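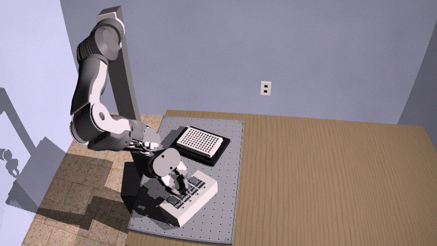 Writing the Voice on the Phone: A Copywriter on the Drilalico Campaign

Features > Advertising > Interviews

Print this page | E-mail this page

April 16, 2024

The senior copywriter at Asstead works in a room with one window, a radio, and a shelf of bottles that she says are all reference material. She has been at the agency for most of her career and has written for banks, tires, a chain of shoe stores and a brand of potato chips called Fatness. For the past year she has mainly written for Drilalico, a bitter orange liqueur that until recently had no advertising at all.

The campaign is a phone line. On the back of each bottle is a number. Callers hear a recorded voice, supposedly the night clerk at the distillery, who gives them a drink recipe and then complains for a while about something else. There are 12 recordings, played in rotation. There is no app and the line collects nothing about the people who call it.

She asked that her name be left out of this article, as the agency does for all its writers. We talked for most of an afternoon.

The job came in as a label rewrite. "They wanted new words for the back of the bottle," she said. "The old label had the usual paragraph about heritage and sunshine. They gave me a limit of 50 words, and the legal text had to fit in under it. I wrote a few versions and they were all fine. Fine is a problem with a liqueur. People stand in the store and pick up four bottles, and every one of them has a paragraph about sunshine."

She had noticed that the old label carried a customer service number in very small type. She called it. It rang in the distillery office and a man picked up and seemed annoyed. He told her the office was closed, although he was in it, and then spent several minutes telling her how his family drank the stuff, with hot tea in winter.

"I wrote down everything he said. The next morning I told my art director that this was the label. We should print the number bigger and write as little as possible around it."

The first presentation did not go well. The client liked the idea of a phone line but wanted it to be an actress with a pleasant voice and some music behind her. Asstead went back with a test recording made in the agency's supply closet, read by one of the accountants. "He was good because he had no interest in it. He read it like he was reading a parking notice. They laughed at the right places, and then they asked if he was available, and he wasn't. He had the year-end to do."

The part went to a stage actor who had done very little advertising. He was told never to sell. The word "delicious" does not appear in any of the scripts, and the product's name is spoken only once in each.

I asked how a writer keeps a character like that from turning into a cartoon, given how many drinks brands have used a gruff foreigner or a comic peasant to move bottles.

"We took the accent out on the second day," she said. "In my first drafts he had one. I could hear it in the grammar, he dropped his articles. It got a quick laugh, and then I read all of them in a row and it was the same laugh over and over. It was also a bit cheap. You're laughing at a man's English. So I gave him perfectly good English and made him tired. He works nights. He has opinions about the vending machine. Most people who call have had a job like that."

She keeps a long document of everything she has written for the clerk, used and unused. When I visited it had 441 lines in it, numbered down the left side. She let me read the first few pages. Line 3 is "I will tell you the recipe, but I'm going to sit down first." Line 8 is "Ice. You have ice. Everyone says they don't and then they look." Some have been struck through and then restored. A few have the word "no" typed next to them in capital letters by the art director.

Each recording runs 29 seconds. The length was argued over. The production company wanted a full minute, since the studio day cost the same either way. The client wanted 15 seconds, the length of their planned online spots. She timed herself making the simplest drink on the list, a measure of liqueur with soda and a slice of orange, and used that.

"If you put the phone on the counter on speaker, he finishes talking when you finish pouring. I don't know how many people do it that way. I do it that way."

The scripts follow a rough order. The clerk answers, gives the ingredients, gets distracted, and comes back with the last step. The distraction is where most of the work is. In one he is looking for a pen. In another he describes a disagreement with the day clerk over where the stapler lives. She said the recipe has to be correct and complete even if the caller hangs up during the stapler.

"That was my one rule for the client, too. It has to work as a recipe. If somebody calls and ends up with a bad drink, it doesn't matter how funny he was."

She is less happy with other parts of the campaign. A set of posters went up in train stations showing only the phone number and the color of the liqueur. She thinks they were too clever. Commuters had no bottle in front of them and no reason to call. A second round of posters added a line from the clerk, "I'm here until six," and she prefers those. A radio spot that played one of the recordings uncut was pulled after a short run in April. Some listeners thought the station had put a wrong number on the air.

There was also the matter of Ngata, a ginger soda that the distillery's parent company wanted worked into the recipes. She resisted at first. The clerk, she felt, would not care what kind of soda anybody used. In the end she wrote one recording in which he says the company has asked him to mention Ngata, mentions it, and goes on with the recipe. The soda people approved it without changes.

"I was ready for a long fight. I had a whole letter drafted. They just wrote back 'good' and that was the end of it."

I asked what she had carried over from earlier work. She talked about Fatness, the potato chips, where she spent two years writing the short jokes printed on the inside of the bag. The client tested every joke on panels. The ones that scored highest were puns, and she came to dislike them.

"People on a panel want to show you they got it, and a pun is easy to show you got. They'd circle the pun. But the letters that came in were always about the odd ones. There was one that just said 'This side was not meant to be read.' It scored next to last. We got mail about it for years."

Nothing for Drilalico was tested with panels. She played the recordings for the agency's receptionist, for her neighbors, and for the distillery employee who had answered her first call. He is still on the staff there. He listened to all of them, told her that one recipe had too much lemon, and asked why the clerk never went home. She fixed the lemon.

A second set of recordings is being written now. The client has asked for a daytime character, possibly the clerk's supervisor. She has tried several drafts and does not think the supervisor is funny yet. He is too cheerful, and a cheerful person giving a recipe sounds like an ad. She has been working on making him busier. In the current draft he puts the caller on hold twice.

The night clerk will stay on the line in the meantime. The bottles already in stores have his number on them, and she said the lease on it has been renewed.

Print this page | E-mail this page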